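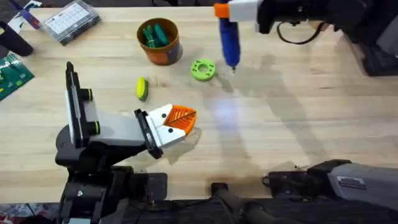 The Little Blue Driver and the Big Blond Table

A butcher-block top is a forgiving thing to work on, and I have been meaning to write about ours for a long time. My grandmother rolled dough on one, my uncle cleaned fishing reels on the same one (not on the same day, or so he always told her), and when I finally had room for a workbench of my own I went looking for that pale wood again before I had bought a single tool to put on it.

Pale wood has a lot going for it when you work with little parts. A dropped screw shows up, and so does a green ring, or a bit of orange plastic, or whatever else you have brought over to fix that afternoon. You also get the small dark marks that come to any tabletop sooner or later, and I have grown fond of those. Yamuna Raju, who refinished mine in January, asked whether I wanted them sanded out, and I surprised both of us by saying no.

What she did do was go over the whole top by hand, along the grain, and rub in three thin coats of oil with a full day's wait after each. She charged me for the oil and would not hear of anything more, so I sent her home with a lemon cake.

Then there is the matter of the tool itself. I held out against powered hand tools for years. I had a drawer of plain screwdrivers from the old Villanueva hardware store, where you could buy one screw if one screw was all you needed, and I saw no call for a motor. But wrists get older along with the rest of us, and after an evening of putting together a shelf kit with up to 45 screws in it, I gave in and started asking friends what they used.

Everybody had an opinion – everybody always does – and the one that stuck with me came from Teodoro Peñalver, who repairs clocks and radios out of his garage. He told me to forget about power and think about shape. A slim, round body sits in the hand like a fat pencil, and you can bring it straight down over the work and see where the tip is going.
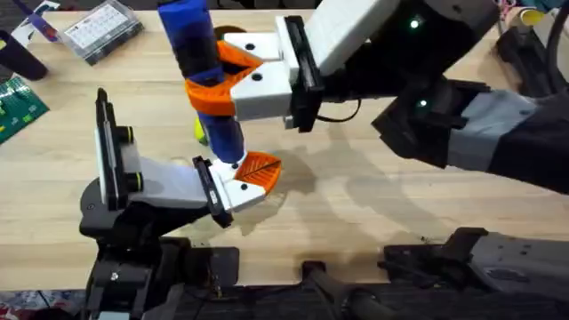
By Mesfin Worku
Home & Workshop
2018-04-08

I took his advice, and I have passed it along to anyone who will stand still long enough. Hold the tool upright. Let the tip find its seat before you ask it to do anything, and keep your grip easy, with the fingers wrapped well around the body. If you're squeezing hard, stop and look at the screw, which has probably gone in crooked.

Color turned out to matter to me more than I would have guessed. A bright blue tool on blond wood is about the cheeriest sight in my day, and I can find it without my glasses. My old black-handled drivers used to vanish into the shadow of the lamp, and I once spent 20 minutes hunting for one that was lying next to my elbow.

As for looking after the table, there isn't much to it. Wipe up spills, brush off the grit before you slide anything across, and oil it again when the wood starts to look thirsty. I put down an old dish towel for anything with sharp corners, and I hang a second towel from a nail for my hands.

Giang Khổng, my neighbor across the landing, has now asked to borrow a corner of the bench on Saturday mornings to mend her grandson's toys. I said yes, of course, and cleared her a drawer.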